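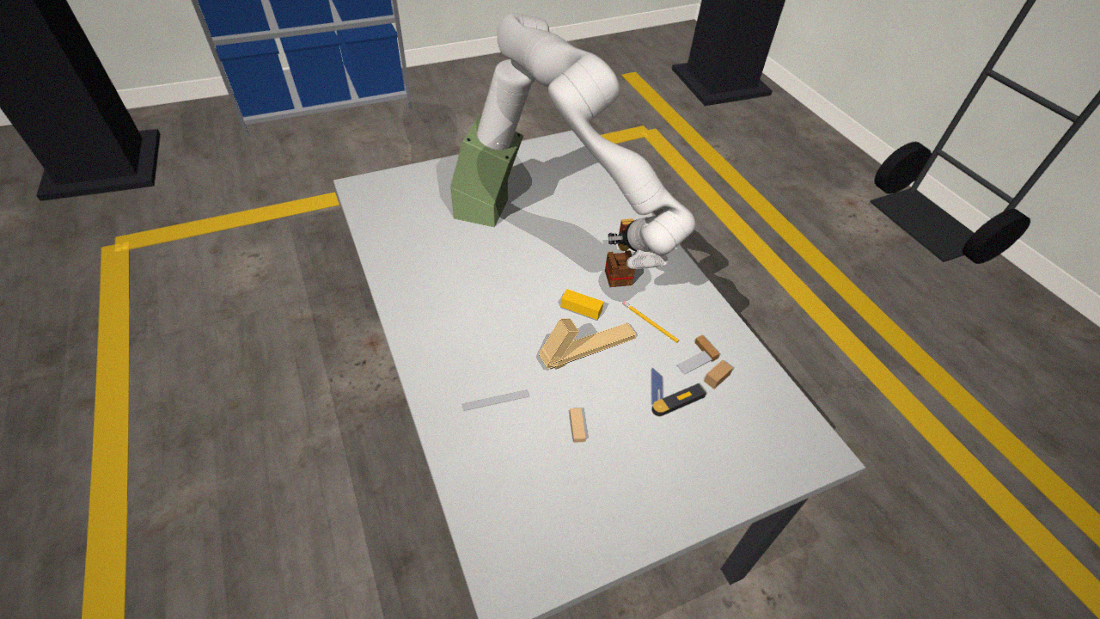
Home Shop Devlog Support Basket

Posted in May by Zerrin Işık
Reading time: 6 minutes

Ticket 940: smoke puffs show a dark outline and jump sideways on the last few cells

Status: closed (my end), one small bit still open

I've kept this as a running log because I asked for help on it twice and both times I had to scroll back through my own messages to remember what I'd already tried. So it's all in one place now. If you've bought the Millet smoke pack and your puffs look like somebody has gone round them with a felt tip, start reading!

What I'm making: Lotley, a little side-on platform game with a frog in it. The engine is Vesen, the desktop version. The smoke comes from the Millet pack, which is drawn by Timothée Brunet, and I packed the sheet myself in Clidia so that all the effects sit in one texture.

What goes wrong: when the frog lands, a puff plays at his feet. It should be soft and creamy. What I get is a thin grey-black line all round the edge of it, worse against the sky than against the ground. Then, right near the end, the whole puff hops to the left by a few pixels before it vanishes. It looks dreadful on the snow level.

First go, 9.40 in the morning

Reinstalled the pack. I know, I know, but it's the first thing anybody asks you to do. Same line, same hop.

Opened the loose PNGs from the pack in my paint program on a bright pink background. They're perfectly clean. No line at all. So Timothée's drawings are fine and I've been muttering about the poor man for no reason.

Second go, after lunch

Turned off texture smoothing in Vesen. The dark line went away, hooray, but now the puff has crunchy stair-step edges and so does everything else in the game, including the frog. Turned it back on.

Tried scaling the puff to exactly full size instead of a bit over. The line got thinner and didn't go. The hop didn't change in the slightest, which made me think I had two separate problems and had been treating them as one.

Wrote to Millet support at this point. Marcelle Hervieu answered the same afternoon (lovely, quick) and asked for three things: my Clidia export settings, the Vesen import settings, and which puff it was. I sent the lot. It's the one called puff_land_soft, and it has 31 cells.

What Marcelle said about the line

I'll copy her reply in because it's clearer than anything I'd write:

"Your sheet is being saved with the see-through pixels set to black. When the engine smooths the edges it blends the cream of the smoke with the black sitting next to it, and you get a grey rim. In Clidia, look for Bleed Edges under Export and switch it on. Two pixels is plenty. Then in Vesen make sure the blend mode and the export agree about premultiplied alpha. Both on or both off, either is fine."

Mine were not the same. Clidia had premultiplied on and Vesen had it off. I have no memory of touching either one.

Third go, evening

Bleed Edges on, two pixels. Premultiplied off in both places. Exported, reimported, pressed play and the line was gone! Really gone, on the sky, on the snow, on the cave wall. I jumped the frog up and down for far too long.

One warning if you're doing this at home: Vesen hangs on to the old texture. After my first export I saw no difference at all and nearly undid everything. Right-click the sheet and choose Rebuild, or delete the cache folder while the editor is closed. Restarting the editor on its own did nothing for me.

The hop

Still there, of course. Timothée got in touch himself about this one, as Marcelle had passed it along. He asked whether I was trimming the cells when I packed them. Yes, I was. Clidia trims by default, it shaves off the blank space round each drawing to save room. The early cells of the puff are big and fat so they hardly get trimmed, but the last ones are just wisps over on one side, so they lose a great chunk of blank space and the engine then centres what's left. Hence the hop.

There are two ways round it, he says. Either turn trimming off for that one animation, or keep trimming on and export the offsets file with the sheet so that Vesen knows where each drawing used to sit. I tried the offsets file first as it seemed like the grown-up choice. Vesen read it for most of the sheet and ignored it for the smoke. I spent an hour on that and then gave up and turned trimming off.

The sheet went from 571 KB to a bit more than that, and I don't mind. No hop. He lands, it puffs, it drifts off where it's meant to.

Settings I ended up with

Clidia: Bleed Edges on, 2 px. Premultiplied alpha off. Trim off for smoke, on for everything else. Padding 4 px.
Vesen: smoothing on. Premultiplied alpha off. Pivot bottom centre. Play once, no loop.

Still open

Valentin Perrin replied to my post to say his offsets file does load for smoke, on the same Vesen version, with the same pack. His folder names have no spaces in them and mine do (the folder is called "smoke and bangs"), so that may well be it. Masanobu Nakajima reckons it's the order the files are imported in, offsets first and then the sheet. I'll try both when I get to the explosions, which are much bigger drawings and I really will want the trimming on for those.

Marcelle has left the ticket open on her side until I've had a go.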